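**Gripper pads swapped at Flindden, pan work back on**

Both hand-held grippers at the Flindden workshop have new rubber pads. Old ones had gone shiny after 3970 grabs, says Mirko Rizzi, who looks after the kit for Gereo. Tips checked on the bench first, seam closed up, then the marker faces wiped. 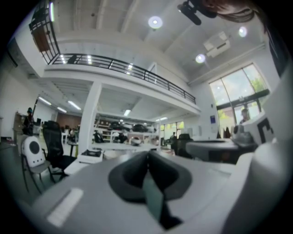 ## What was changed

Pads, three screws, one cable clip. Took 11 minutes a side, Rizzi says, "most of it hunting for the small driver". Next job was the two-handed check: jaws brought together at the end of the frying pan handle, pan on the white table by the stove. Ilze Ķēniņš is keeping the log and wants teh cable looked at again before any long runs.

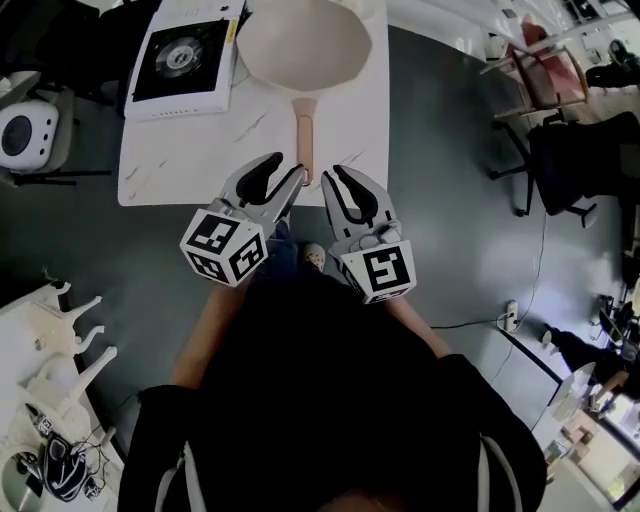
FLINDDEN, July – Spare pads are on order from Dundent, three sets. Until they come the grippers get wiped down every Saturday and no-one is to overtighten the screws. Queries to Lucrezia Grasso, mornings only.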